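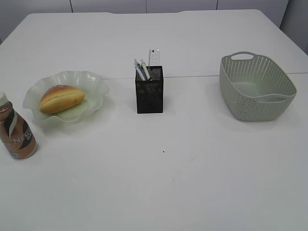

Bread, a coffee drink, a pen holder and a basket on a white table.

How to Clean a Shared Worktable

By Seidu Ackah

The procedure covers hard, smooth tabletops used for both desk work and snacks. It does not cover oiled wood, raw stone or fabric-covered boards. Check the maker's care sheet first. Where the sheet and this page differ, follow the sheet.

Supplies

Two microfiber cloths, one marked W (wash) and one marked D (dry)
A 600 ml spray bottle of lukewarm water with a few drops of plain dish soap
A second spray bottle of clean water
A soft toothbrush
A plastic scraper with a rounded edge
A small tray for loose items

Step 1. Clear the top. Move food to a counter and close any open drinks. Put pens, clips and rulers in the tray. Containers come off the table too; the ring of dust under a pen cup is usually the dirtiest spot on it.

Step 2. Remove dry material. Fold cloth D in four and draw it from the back edge to the front in straight, overlapping passes. Crumbs go into a dustpan held below the front edge. Do not spray yet. Wet crumbs turn to paste and get pushed into the joints.

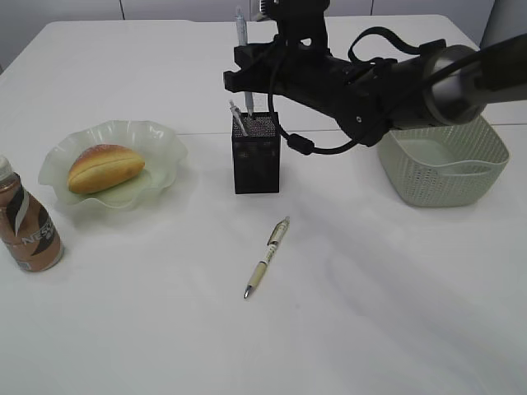
Sugar from sweet drinks and glazed baked goods needs more contact time than plain dust. Spray the soap mix lightly on the spot, leave it for 60 seconds, then lift it with cloth W. Repeat once if the spot still feels tacky. If it has hardened, hold the scraper nearly flat and push away from you.

Step 3. Wash. Work in sections no wider than your reach. Spray the cloth, not the table – this keeps liquid out of seams and cable openings. Wipe in one direction and turn the cloth to a clean face for each section.

Step 4. Clean the seams. Dampen the toothbrush, shake it out and run it along each joint. Follow at once with cloth D. Standing water in a seam can swell the core of some boards.

Step 5. Treat ink. Fresh ballpoint marks often come off with the soap mix. For older ones, put a little rubbing alcohol on a cotton swab, test it on a hidden corner, and roll the swab over the mark. Scrubbing spreads the ink. 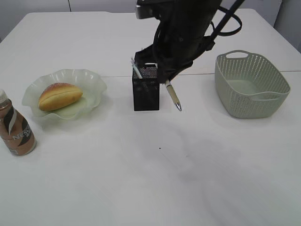 Can the same spray be used on pen cups and trays?
The soap mix is suitable for plastic and coated metal. Dry coated metal right away, including the underside.

Step 6. Rinse and dry. Go over the whole top with clean water on a rinsed cloth W, then with cloth D. Streaks under low side light mean soap residue; rinse again.

Step 7. Return the items. Wipe the base of each one before it goes back.

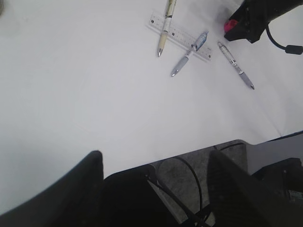
Akpalu, Jun 11, 2026

Revision notes. Step 4 was rewritten after a comment from Tincuța Lungu, who looks after 14 tables at the Pelimness reading rooms and found that a wet brush left water in the joints. The earlier text called for a soaked brush. The soap quantity in the supply list is unchanged. A separate page on oiled wood is planned for September.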